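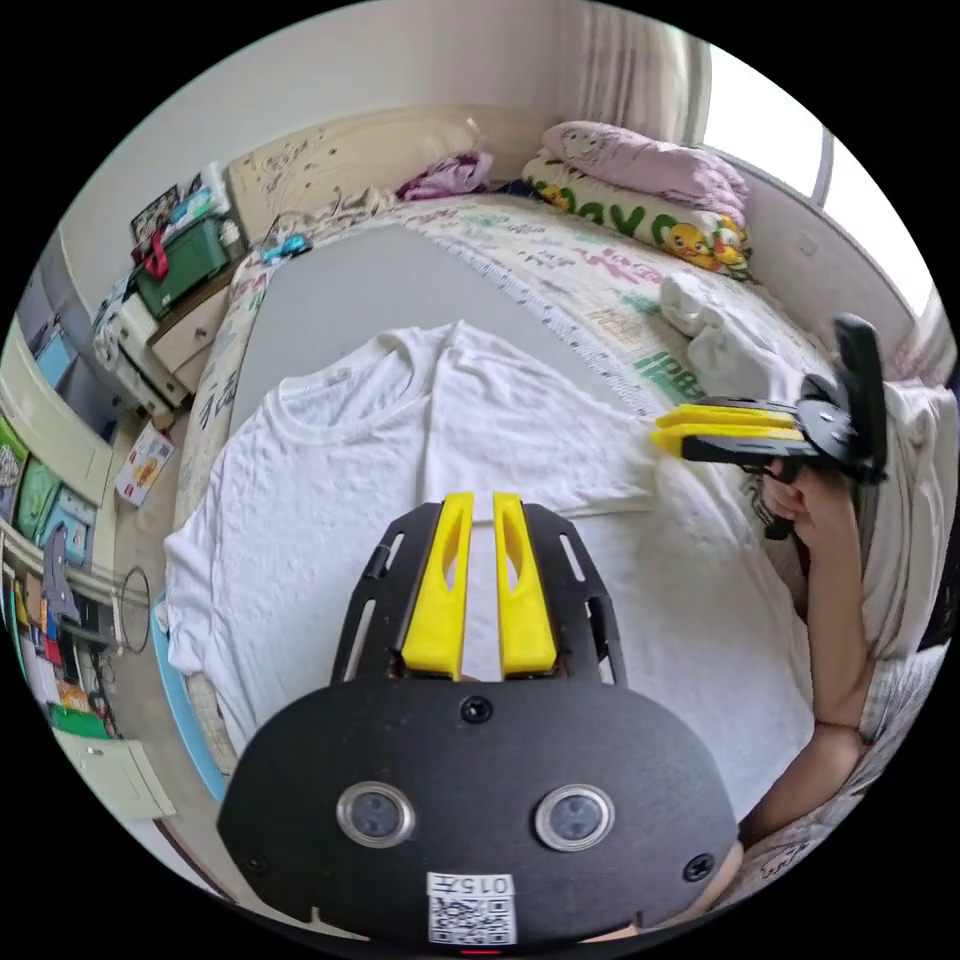
Folding shirts with hand-held grippers at an open day – what should I tell visitors?

Print this page | E-mail this page

Rehema Mugo
Our group at Mollel is having an open day in April and I've been asked to run the laundry table, where visitors pick up a pair of grippers and try folding a T-shirt. I can do it fairly well by now, but I'm hopeless at explaining it! Where do you have people start, and do you let the little ones try?

Bent Ingvarsson
What a nice job to be given. I did this at Nellen for two years running, and we had 120 people through on a good afternoon. Lay the shirt out flat first, neckline away from the visitor, and have them go for a sleeve and shoulder before anything else. Most folks want to grab the hem and pull – let them, once, then show them the sleeve. Plain shirts are easier than printed ones, I always felt. We let children try from age 9, with a grown-up beside them.

Godfrey Simiyu
bring spare shirts

Prasanna Barua
Bent's way is good. I'd only add that you should do one whole fold yourself, slowly, before handing the grippers over, and let people rest their arms between tries.

Print this page | E-mail this page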